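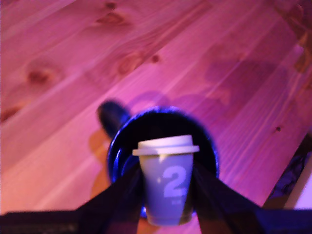
4/5/21, Monday, bench notes, back workshop

Bank holiday, so in theory no one is here. Present: me, Gus, and for an hour Soledad, who came for her drill and stayed to criticise.

Cups first. The numbered ones with white lids are staying. I know Bernardo would like proper crockery in the tasting corner, but proper crockery gets taken upstairs and comes back in January with a spoon welded to it. A lid keeps the sawdust out and a big white numeral can be read by anyone, including Gus before eleven. The small print under the numeral can't be read by anyone, so please stop asking me what it says.

The dark mug stays on the table too. Its owner may claim it at any time. I have been saying this for weeks.

Table top. Pine, knots and all, and under the pink lamps it looks like a slice of ham. Soledad wants to know why we can't judge a finish in daylight like other people. Because the Wenavus job is a bar, and the bar will be lit pink, and Noemi promised them we'd look at everything in their light before quoting. So we looked. Notes as follows:

- Grain shows well, nearly too well. The swirly bit in the corner goes orange-brown while the rest of the board goes rose. Client may like it. Client may also have eyes.
- Dark knots stay dark. No point filling them. Gus disagrees and has been told he can fill one, on an offcut, at home.
- White lids go pinkish at arm's length but the numbers hold up fine. Good news for the table markers, if we do them white.
- Anything glossy and dark picks up blue on the rim. Pretty on a mug. Less sure about it on eighty coasters.

Oil test: Priva on the left offcut, Brannigan on the right, one coat each, rubbed back with the grey pad. Brannigan smells of fish. Left both on the rack by the sink. Second coat tomorrow if the first has gone off, and not before, Gus.

Quote for the top as it stands comes to 3,191 with fitting. Rónán thinks they'll stop listening after 2,000. He may be right, he usually is about other people's money.

To do:
Ring Noemi re. white markers
More lids (cups are fine, lids are not)
Find the other lamp stand - Soledad last had it, Soledad says not
Sweep

Swept. Lamp stand was behind the door.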